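Removing set-in stains and odours from printed cotton T-shirts

October 2022
By the Semdale Laundry Notes editor

Printed cotton T-shirts fail in the wash for two reasons: the dye moves, or the print lifts. Both are made worse by heat and by long contact with strong alkali. The method below is a cool soak followed by a short machine cycle. It suits screen prints and most transfers on plain cotton or cotton-rich jersey. It does not suit foil, flock or puff prints, which should be hand washed without soaking.

What you need

A tub or laundry sink that holds at least 12 litres
Oxygen bleach powder (sodium percarbonate), colour-safe grade
Liquid detergent with enzymes
White cotton rag for the colour test
A ventilated basket for moving and draining the load
Rubber gloves

Chlorine bleach is not used at any stage. It strips reactive dyes from red and navy garments and yellows some print binders. Do not mix it with the powder.

1. Test the dye

Wet an inside seam allowance with warm water and a little detergent. Press the white rag on it for a minute. A faint tint is normal on a new dark or red shirt, and the shirt can be soaked by itself. A strong stain on the rag means the dye is loose. Wash that shirt alone in cold water and skip the soak altogether.

Repeat the test on the edge of the print if the ink has already cracked. Flecks of colour on the rag indicate the binder has gone, and soaking will speed up the loss.

2. Pre-treat

Turn the shirt inside out. Work undiluted liquid detergent into the underarms and collar with your fingers, from the inside face of the fabric. Leave it for half an hour. Don't let it dry on the cloth, as dried detergent can leave a ring that takes several rinses to clear.

Grease spots need dishwashing liquid in place of laundry detergent. Keep either product off the print itself. Rust marks will not respond to this method and need an acid-based remover – check the label for colourfastness before buying one.

3. Mix the soak

Dissolve the oxygen bleach in a jug of hot tap water first, at the dose printed on the pack. Pour this into the tub and top up with cool water until the bath feels lukewarm to the hand. Undissolved powder sitting against a dyed fabric can leave pale spots, so stir until no grains are left on the bottom.

In hard-water areas, add a spoonful of washing soda to the jug. The Pant side of the district is on bore water and generally needs it. Households on the Malar supply can leave it out.

4. Soak

Submerge the shirt, still inside out, and press out any trapped air. Soak for 2 hours. Lights and whites can stay in overnight, but reds, navies and blacks should come out on time. Move the fabric once or twice so that folds don't hold the dye in lines.

Separate the load by colour before this step. A red shirt and a white one should never share a bath, even when the red has passed the rag test.

5. Drain and transfer

Lift the shirt with both hands under the body. Hauling it up by the neckband stretches the rib, and the weight of the water makes this worse. Let it drain in a perforated plastic basket for a few minutes, then squeeze gently. Do not wring across the print. A basket with smooth moulded holes is preferable to wire or cane, both of which can snag jersey.

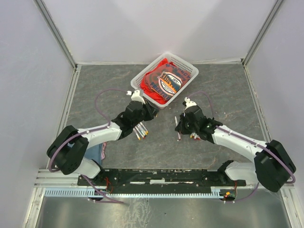 Flundetti wrote in to say that ten minutes of draining was not enough for heavyweight cotton, and that rolling the shirt in an old towel before the machine stage had stopped drips across the floor. The towel works well. Use a white one for reds and navies, or one you don't mind marking.

6. Machine wash

Wash on a short cold cycle with a half dose of enzyme detergent. Select an extra rinse if the machine has one. Keep the spin at a medium setting – high spin sets creases into the print, and these become crack lines over time. Leave out fabric softener, which coats the fibres and holds body odour.

7. Dry

Hang inside out, in shade, from the hem. Pegs at the shoulders leave points. Direct summer sun will fade a red shirt noticeably over a season. If a dryer must be used, choose the lowest heat and remove the shirt while the seams are still slightly damp.

Iron from the inside only, and never directly on the print.

If the stain remains

Check before drying, while the fabric is wet. Repeat steps 2 to 5 once. Protein stains such as blood and sweat often need the second soak. A mark that survives both is probably dye transfer or scorched fibre, and further soaking will only wear out the cloth.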